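Search this book Enter keyword Go

Chapter 5
Clearing Samples: Master Rights, Publishing Rights, and the Split Sheet 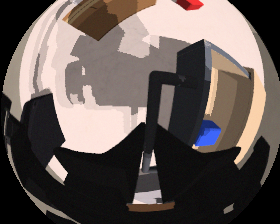

A reader of the previous edition wrote that the chapter should begin with the publishing side, on the grounds that a writer's refusal ends a project faster than a label's does. The order has been kept as it was. Master rights are easier to explain, and most students will meet them first. Section 5.3 can be read before Section 5.2 without loss.

5.1 Two copyrights in one recording

A commercial recording normally contains two separate works. The first is the composition: melody, harmony, and any lyrics. The second is the sound recording, often called the master. The two are frequently owned by different parties, and permission from one owner has no effect on the position of the other.

A producer who lifts two bars of drums from a released track uses the master. Whether the composition is also used depends on what those two bars contain. A bare drum pattern may carry little or no protected composition. A bass line or a sung phrase usually does. A producer who replays the bass line with new musicians uses the composition only, and the master license is not needed. Replayed parts of this kind are called interpolations.

The terms "sample," "loop," and "edit" are used loosely in trade writing. In this book a sample is any portion of an existing master placed in a new recording, whatever its length and however it has been processed. Changes of pitch or tempo do not alter the classification.

5.2 The master license

The request goes to the owner of the master, usually a label. It should state the title and artist of the source, the start and end times of the portion used, the number of times it is repeated, and the intended forms of release. A copy of the new track is attached. Labels rarely quote on a written description alone.

Payment takes one of three forms: a flat fee, an advance against a per-unit royalty, or a share of ownership in the new master. Table 5.1 sets out the terms used in the Urngate exercise, which runs through the rest of this part. In that exercise the Stellgate label holds the source master and Rivera Publishing holds the composition. The source recording has a running time of 19 seconds in the portion licensed, and Stellgate asks for an advance of $1,862, recoupable.

Recoupment is treated in Chapter 7. For the present it is enough to note that an advance is paid once and is then deducted from royalties that would otherwise be due.

5.3 The publishing license

Composition owners more often ask for a percentage of the new composition than for a fee. The percentage is negotiated before release and recorded on a split sheet signed by every writer. Shares must total 100. A sheet that totals more or less will be returned by most collection bodies, and payment is held until it is corrected.

Where the source composition has several publishers, each must agree to its own share. The Josbridge problem at the end of the chapter covers a case in which one of them cannot be located.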